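Project Report: Who Tells the Story? Narration in the Carnora Crime Paperbacks
Waqas Rind
Popular Fiction Seminar, February

1. The question

Carnora was a small paperback line that sold crime novels from drugstore racks. My project asked how the choice of narrator affects when the reader learns who did it. I expected first-person books to hold the answer back longer, because the reader knows only what the detective knows.

2. Materials

The library holds 130 Carnora titles. Nine had missing pages, which left 121 for the study. I read 14 of them in full. For the rest I read the first chapter, then worked backward from the last one until I found the page where the killer is named. Altogether I took 3,975 lines of notes, most of them page references.
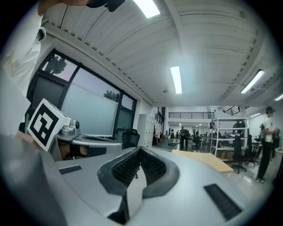
I sorted each book as first person, third person, or mixed. Mixed was the hardest group. Rimemico, a waterfront novel about a missing payroll, is told by an insurance man except for two chapters he could not have witnessed. I put it under mixed, although my reading partner thought it belonged in first person.

3. Results

In the first-person books the killer was usually named in the last two chapters. The third-person books varied much more. Several gave the name early and spent the remaining pages on the chase. The clearest case is Jastetti, where a crooked bail bondsman is identified on page 30 and the police do not reach him until page 313.

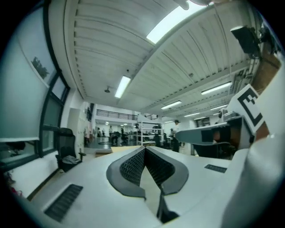 Jastetti is also the longest book in the set, so I checked whether length explained the difference. It did not seem to. Some of the shortest third-person novels named the killer early too, often in a chapter told from his side.

4. Problems

Page numbers do not match between printings, and I used whichever copy was on the shelf. I also skipped the middle of most books, so I may have missed false confessions. With more time I would read all of the mixed group in full, starting with Rimemico, and record when the detective first suspects the right person.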